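Merkia Makers Forum > Home and shared workshop builds > Robotics
Thread: Two arm table build, plates and a dish rack

heo_bench
Posted in September

Carrying on from my old thread, which got too long to be useful. The two arms are now on the bench and both run from the same PC. The job I've set them is putting plates into a small dish rack and taking them out again. I picked it because the plates are cheap, the slots are narrow and it's obvious when it has gone wrong.

Current state of things:

Arms are both clamped at the front edge so the bases are on my side. Top is a planked wooden one I already had. Kitchen things live at the far side and the arms work across to them.

Control loop is on a Flirkumar board, one per arm. I had both arms on one board to begin with and the timing was poor, so don't do that.

Wrist cameras on both, plus one fixed camera looking at the whole table.

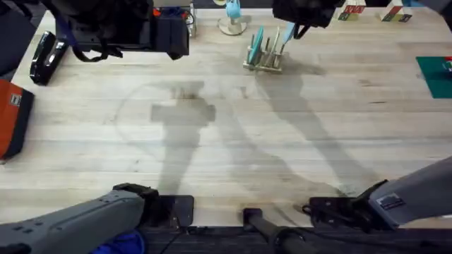
The bit I'm stuck on is lighting. I've got one strong lamp and the shadows it throws are large and soft, and they change whenever I lean in. The detector I trained finds the rack with no trouble but it puts the plate edges in the wrong place, usually off towards the darker side. I've collected 600 grasps so far and I don't want to do the lot again if the answer is a different lamp.

Also open to opinions on the fingers. They're black all over and they hide the bottom of whatever they're about to close on.

tarn_and_solder
Reply 1

Lamp first. Bounce it off the ceiling or a big sheet of white card and see what the detector does before you touch anything else. It costs you ten minutes.

What's the exposure set to on the wrist cameras? If they're on auto they'll be hunting every time a black finger moves in close.

heo_bench
Reply 2

They were on auto. I've fixed them now but I haven't retrained since. The fixed camera was always manual.

Wickstead
Reply 3

I'd go the other way from tarn. Leave the lighting bad. If you make it perfect you'll end up with a thing that works under one lamp in one room. I did 1000 grasps on a cutlery sorter under lovely flat light, moved it to the other side of the workshop by the window, and it was hopeless. Had to start again.

Put a second lamp in, move both of them between runs, and let the model see all of it.

tarn_and_solder
Reply 4

That's fine once it works at all. He's at the stage where he can't tell if the fault is the light, the labels or the calibration. You want one thing changing at a time.

Wickstead
Reply 5

600 grasps in is not the early stage. That's most of a dataset.

Soo-ah Pyo
Reply 6

Has anybody asked about the calibration? An error that always goes to the same side sounds like the camera to gripper offset to me. Shadows would push it about more than that, especially if he's leaning over the table as he says.

I had this on a single arm with a Floller wrist mount. The mount had a bit of play in it and every pick was off by the same small amount. I spent two weeks on the model before I put a spanner on it.

heo, can you post a view from one of the wrist cameras with the fingers lined up on a plate? And say which way it misses from there.

heo_bench
Reply 7

Mine are printed mounts, not Floller. I checked the bolts after reading that and one on the right arm took a quarter turn, so you may be on to something.

Three plates in the rack at the moment: teal, pale green and light blue. I've left a wide gap between the teal and the green on purpose because the fingers wouldn't go between them when they were in neighbouring slots. The light blue is the one being lined up on.

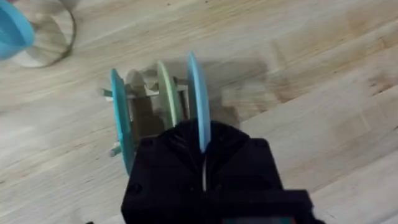 Gripper lined up on the light blue plate, with the green and teal plates to the left of it.

The detector tends to place the blue edge too far left. The left side of the plate is in shade and it seems to treat that dark strip as being outside the plate on some runs and part of it on others. So I can't say it's the same error every time, now that I look properly.

Soo-ah Pyo
Reply 8

Right, that is less like a calibration fault than I thought. The alignment looks decent from there, the end of the plate is between the fingertips. I'd still redo the calibration after tightening that bolt. Anything you collected with it loose is suspect, though you've no way of knowing when it went.

How are you labelling the plates? Whole outline or just the rim?

heo_bench
Reply 9

Whole outline, by hand. I'll admit the labels aren't consistent on the shaded side. On the green one in particular I've sometimes stopped at the lighter rim and sometimes gone out over the darker face.

tarn_and_solder
Reply 10

There you go then. The model is doing what you told it to.

Wickstead
Reply 11

Agreed on that much. Relabel before you buy a lamp. And I still say don't flatten the lighting.

grommet44
Reply 12

Been reading along. Two things from a rack job I did last winter.

Leaning plates are a pain because the top and the bottom aren't over the same spot. Mine got better when I labelled a line down the rim and dropped the outline completely. The gripper only wants to know where the rim is and what angle it's at. It's quicker to label as well, I did 44 frames in the time it takes to make and drink a tea.

Second, put some pale tape on the tops of the fingers. All black on a pale table is fine, but next to a dark gap inside the rack you can't see where the finger stops. I couldn't, anyway, and I was the one labelling.

Wickstead
Reply 13

Not keen on tape. It peels, and then you've got a model that has learned the tape. Paint or print them in grey.

grommet44
Reply 14

Mine has been on for months and hasn't moved. Clean the plastic first.

heo_bench
Reply 15

Rim line makes sense and I feel a bit daft for drawing full outlines all this time. I'll go back through the existing set with that before collecting any more.

On the fingers I'll print a grey pair. I've got the filament and the old ones can go back on if it makes things worse.

Does anyone run the two arms at once in a space this small? My plan was for one to hold the rack still while the other pulls the plate out. At the moment the rack slides if the plate catches.

Soo-ah Pyo
Reply 16

I'd stick the rack down with a bit of non-slip matting and leave the second arm out of it for now. Two arms near the same rack means you're dealing with collisions on top of everything else. Get one arm reliable on all three plates and then bring in the other.

tarn_and_solder
Reply 17

Disagree slightly. If the end goal is two arms then collect with two arms, or you'll be doing the set again. But matting under the rack is worth doing either way.

What speed are you running? If it's sliding when a plate catches, the pull may be too quick.

heo_bench
Reply 18

Slow already. I think it's catching because the plate leans and I'm pulling straight up. I could do with pulling along the lean, so the angle from the rim line would help there too.

Plan for now: bolt tight, recalibrate, relabel to rim lines, grey fingers, matting under the rack. One lamp stays where it is until the relabelled set is trained, then I'll add the second and start moving them about.

I'll post when the relabelling is done. Evenings only, so give me 4 weeks.

Wickstead
Reply 19

Keep the old labels somewhere. I binned mine and wished I hadn't.

heo_bench
Reply 20

Already copied to the other drive. If anyone wants the finger files in the meantime, send me a message and say which gripper you're on, the hole spacing is different on the older one.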